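Tidying a Small Washroom: Project Report
Haiyan Xia, Lultthorpe

Our project looked at how small items are kept around a sink. We listed what people hold or put down there. 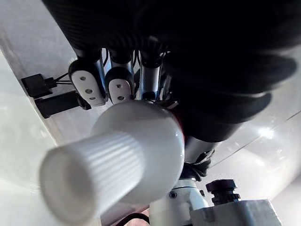 Figure 1. White bottle- or vase-shaped item with a ribbed neck.

The survey had 43 replies. Most people wanted fewer things on the counter.

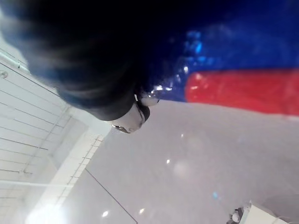
Color was our second topic. We asked whether strong colors make items easier to find. Blue with a red band, glossy and close up, stands out well against pale gray, so we rated it high.

Toothpaste was the item most often left out.
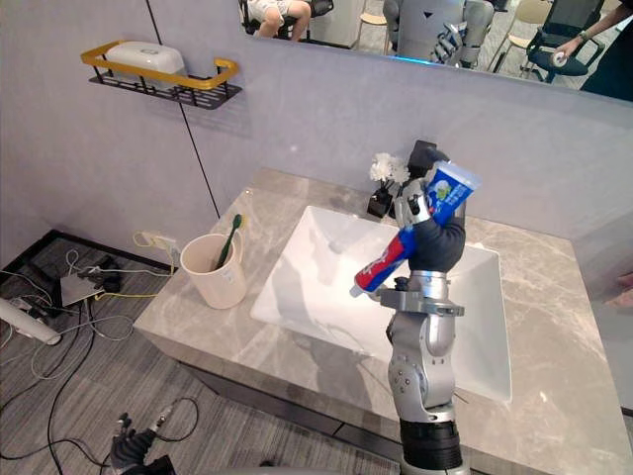 Figure 3. Toothpaste over the basin, toothbrush in the cup at left.

Floor space came last. We want the cables moved before the Tuesday review.

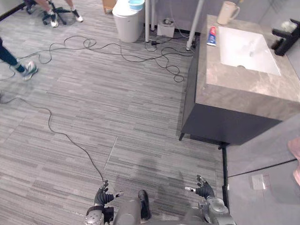 Figure 4. Floor by the vanity, with bin and cables.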